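Notebook, bench 2, Monday, starting 9:40 a.m.

Okay, budget season. I have to hand in the equipment list for the sorting cell and I keep putting it off, so I'm doing it in here where the rest of you can scribble on it. Please do scribble!

What we have to spend is $2000, for everything that isn't the arm itself. Wumpini Abugri wanted to know if that includes spares. Yes, it includes spares. I asked twice.

First thing I did was look at fingers, because I figured that's where the money would go. Jovon quotes $1278 for the compliant finger set with the mounting plate, and that's before shipping. It's a lovely set (I've had their sample on my desk and I keep squishing it), but it eats most of the pot in one bite, and I don't know yet if soft fingers are what we need for the stuff in this basket. A dented can and a fuzzy thing with eyeballs are very different grabs. The fingers we have are slim and stiff and fit down between things, and I'd hate to trade that away for something fatter before I've written down what misses and why.
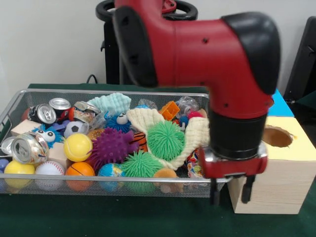 So my plan for this week is to keep a plain tally. Object, try, what happened. If most of the misses are on the slippery stuff, then grip pads might do it, and Ikeck sells pads in sheets you cut yourself for next to nothing. If the misses are the floppy stuff (cloth, wrappers), pads won't help much and I'd start leaning toward Jovon again. I'm trying hard not to decide before the tally, but you all know me, I've already got the Jovon page open in a tab.

Second item, the lighting. Stuscombe has a diffuse panel for $235. I want this one badly. Crumpled metal and clear plastic under whatever ceiling light we happen to have is asking for trouble, and I would rather pay for a panel than spend another month fiddling with exposure. Wumpini thinks one panel will leave a shadow on the far side of the basket and we'll end up wanting two. Could be! Two would still be $470, and I can live with that if we hold off on fingers. I'm putting one on the list and leaving a line under it.

Third, more boxes. The wooden ones with the round holes are fine and I don't want to replace them, but I do want spares cut, same size, and something tougher than paper for the tops. Colored acrylic maybe? Somebody check whether the shop still has offcuts before I go and price new sheet. If we have offcuts this line is zero and I'll be very happy.

10:25. Went back over to the cell to look at reach while I was thinking about box heights. If we go higher on the back row we need to know the wrist clears it with room to spare, and I don't want to find that out after the boxes are cut.

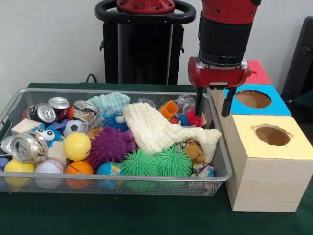 Photo: sorting cell bench camera

Reach notes, then. I'd like to keep the low box in front and the taller ones behind, and not go any higher at the back until someone has driven the arm over slowly by hand. Also thinking about a clamp or a tray to keep the boxes from creeping, since a box that's shifted half an inch throws off the drop point and then I'm blaming the vision for something the furniture did. A tray could be scrap wood with a lip. No money needed, just an afternoon.

Things to put in the basket: the question came up whether we should buy a proper standard object set. I looked at the one from Từ and it's nice, very tidy, comes in a case. But I like our mix. Balls in all sorts of textures, cans, a knitted thing that drapes over everything, and it cost us pretty much nothing. What I'd do instead is buy doubles of whatever wears out first. The stringy green balls worry me, those strands are going to come off sooner or later. And we can drink our own cans.

Where the list stands right now:

Light panel, Stuscombe, one, $235. Yes.
Second panel, only after we've seen the shadow. Maybe.
Grip pads, Ikeck, 3 sheets. Yes, need a price.
Compliant fingers, Jovon, $1278. Waiting on the tally.
Box tops, acrylic. Check offcuts.
Object set, Từ. No for this round.
Spare toys and balls. Small, I'll put it under consumables.

If we did say yes to the fingers and one panel, that's $1513, which leaves $487 for pads, tops, shipping and whatever I've forgotten. Tight but doable. With two panels it's $252 and I start sweating.

One more for Wumpini: can you ask Jovon if they'd sell the fingers without the plate? We could make the plate ourselves in the shop, and I bet that's a good chunk of the price. Also ask about lead time, please. The last quote I got from them just said "in stock soon" and I have no idea what to do with that.

Tally sheet is clipped to the back of this notebook. Use pencil, and put your initials next to your rows.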